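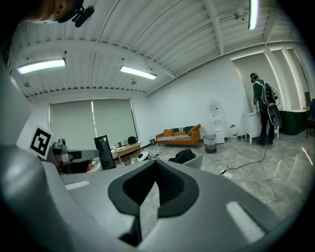

Trapezblechdach: Tropfen im Winter trotz Vliesbeschichtung

Forum > Hallenbau > Dach und Wand

Sickenmass
Stahlhalle, Dach aus einschaligem Trapezblech auf Stahlpfetten, Unterseite weiß beschichtet, Dachneigung 4 Grad. Grundfläche 311 m². Seit Oktober tropft es morgens an mehreren Stellen, bevorzugt im Bereich der Längsstöße. Das Anti-Kondensat-Vlies ist laut Unterlagen nur im hinteren Abschnitt aufgebracht, dort tropft es ebenfalls. Hersteller der Bleche ist Clerner, Vlies von Grenberg. Frage: Undichtigkeit oder Tauwasser?

pfettenabstand
Regnet es in den Nächten davor? Wenn es auch nach trockenen, klaren Nächten tropft, ist es Tauwasser. Das Blech strahlt gegen den Himmel ab und liegt dann unter der Außenlufttemperatur.

Sickenmass
Sowohl als auch. Letzte Nacht klar und trocken, heute früh Wasser am Boden. Raumluft 13 °C bei 78 % relativer Feuchte.

pfettenabstand
Damit liegt der Taupunkt bei gut 9 °C. Die Blechunterseite dürfte nachts deutlich darunter gelegen haben. Rechnerisch also Kondensat. Undichte Stöße sind damit noch nicht ausgeschlossen.

K_Rohbau
Bei 4 Grad Neigung würde ich zuerst die Querstöße ansehen. Ohne Dichtband zieht es dort Wasser kapillar hinein, und das kommt oft erst viel später und ganz woanders heraus. Kondensat wird mir in diesem Forum zu schnell diagnostiziert.

pfettenabstand
Kapillarwasser setzt Niederschlag oder Tau auf der Außenseite voraus. Tau kann es in klaren Nächten geben, die Menge reicht aber selten für Pfützen.

K_Rohbau
Reif mit anschließendem Abtauen reicht durchaus. Ich hatte in Sodcombe eine Halle mit genau diesem Bild. Dichtband nachgerüstet, danach Ruhe.

feuchte8
Das Vlies speichert nur begrenzt. Es muss tagsüber wieder abtrocknen, sonst ist es nach wenigen Nächten gesättigt und tropft wie blankes Blech. Ohne Luftwechsel nützt es wenig. Wie ist die Halle gelüftet?

Sickenmass
Firstentlüfter Mottram, 8 Stück. Zuluft nur über die Torfugen, und die wurden im Sommer neu abgedichtet.

feuchte8
Dann fehlt die Zuluft. Zuluftöffnungen traufseitig auf beiden Längsseiten vorsehen, freier Querschnitt mindestens wie am First. Gasstrahler ohne Abgasführung vorhanden? Die bringen erheblich Wasser ein.

Sickenmass
Ein Gerät, ja. Wird ab sofort nicht mehr betrieben. Datenlogger für Luft und Blechoberfläche sind bestellt, Querstöße sehe ich mir von oben an.

K_Rohbau
Bitte bei trockenem Wetter und mit Absturzsicherung. Schrauben an den Längsstößen gleich mitprüfen, überdrehte Dichtscheiben sind häufig.

Sickenmass
Nachtrag 21.11.25: Dichtband fehlt an zwei Querstößen. Das erklärt die Stellen am Tor, die übrigen nicht. Loggerdaten folgen.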